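Re: [home-manip-practice] draft 8, kitchen section – comments before it closes

Last updated: July
July, posted 16:40 by the list member for Valtdale
Reading time: 4 min

Quick one between runs, sorry for the state of it. Read draft 8 on the train, most of it fine. Three clauses need work and one needs binning. Quoting the earlier message so people can follow.

> For the kitchen section we propose the following. Counters to be
> cleared of all items not part of the task. Water supply isolated
> at the mains. Any appliance within reach of either arm to be
> unplugged or removed. Operator to hold the stop at all times.
> Cables on the arms to be secured "where practicable".
>
> Cindunska ran 70 sessions on this basis without an incident and
> we think it is a sensible floor for everyone. Objections by the
> end of the month please, otherwise it goes in as is.

Right. Objecting.

Clearing the counter. Fine in a lab kitchen with two cupboards and a fake tap. In real homes it means someone shifts half a household's jars and tubs onto the floor or the table, and then you've got a trip hazard and a cross householder. Also it changes the thing we're trying to learn about. If the arms only ever see bare tiles then we've written a safety rule that gives us useless data. What we do at Valtdale: items stay, but anything glass, sharp or hot comes out of the reach envelope. Envelope gets walked with the arms at slow speed before the first run. Takes a few minutes. I would write it like that.

Isolating at the mains. No. Half the flats we go into you can't find the stopcock, and the other half it hasn't been turned since it was fitted and you don't want to be the one who finds out. "Taps off and checked, no task involving running water unless the arms are rated for it" does the same job. Someone from the Szczepańska group made this point on draft 5 and it seems to have dropped out between versions – could whoever keeps the file check that.
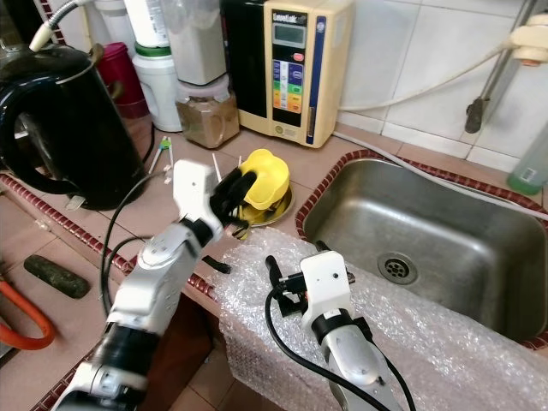 Appliances. "Unplugged or removed" is too blunt, a lot of kit is plumbed in and you can't just lift it away. Split it in two. Anything that heats: emptied and off at the wall, including kettles. Anything plumbed: stays put, hoses noted on the site sheet, and no arm path crossing a hose. The hose bit matters more to me than the plug bit. A gripper catching a hose is a slow leak behind a unit that you hear about a week later.

Cables on the arms. This is the one to bin and rewrite. "Where practicable" means never, we all know it. Loose loops near the wrist are the thing most likely to catch on a tap or a handle or the rim of something, and they're the cheapest thing to fix. We went back over our own log, 283 sessions, 267 of them with nothing to report on cables. The rest were all snags, none serious, but every one was a loop standing off the arm. My wording:

 Cables shall be clipped to the arm so that no loop can hook a
 fixed object in any pose used in the task. Check at full reach
 and fully folded, not just at rest.

Edges and padding. Draft says nothing. Should say somthing. If the arms are working near a front edge or a sink, put a soft layer over it. Doesn't have to be fancy. It does have to be secured, and it has to be on the site sheet so that whoever labels the data later knows it was there on purpose.

Operator holding the stop. Agree for one operator, one arm. For two arms driven by hand the operator hasn't got a hand left, so as written the clause can't be met at all. Either a foot stop or a second person within reach of the button. Tremex already word it as "a stop that can be worked without letting go of the controls" in their house rules, I'd just take that if they're happy for us to.

Dishes. Small thing. Draft 8 says "unbreakable items only" and then the annex lists china bowls. Pick one. I'd go metal and plastic for first visits, householder's own things only after that and only with a yes in writing.

On the 70 sessions – not knocking it, but it was one site with one layout if I've read the annex right. I wouldn't call that a floor for everyone.

Can we have until the middle of next month instead? Two of the sites I need to ask are shut. If not then please log this as a formal objection to the cable clause and the mains clause, the rest can go in as comments.

Will send tracked changes tonight if the train wifi holds. Ignore the numbering in my copy, it slipped after 4.2 and I havent fixed it.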